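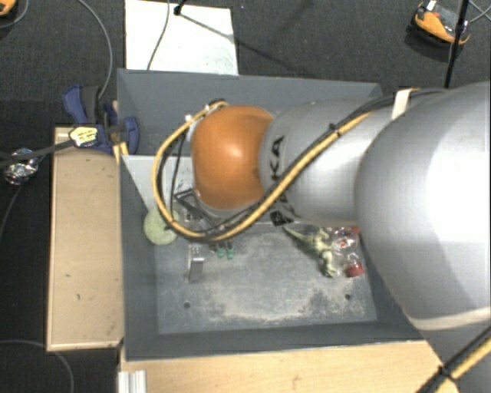 Arm over the gray bin, yellow cable looped at the joint.

9/2/22

I gave up the car in December and have been taking the 343 bus to Covden ever since. People keep asking how it's going, so I'm writing it down.

The ride is longer. I used to leave at quarter past seven and now I leave at twenty to. The bus is fine until Clavia Street, where it fills up with high school kids, and after that you stand or you hold your bag on your lap.

I've saved $300 on parking, less than I expected. The monthly pass went up in the spring and I still rent a car when I visit my mother. Insurance was the bigger saving.

Myrto Triantafyllou rides the same route two days a week and showed me that the back door stop at the library is closer to my building than the main one. I had been walking the extra two blocks for months.

I read more. I finished both of the library books Daranee picked out and I'm on the waiting list for a third.

Winter is the part I'm not looking forward to. The shelter at my end has no sides. I need better boots before then, and probably a hat that covers my ears.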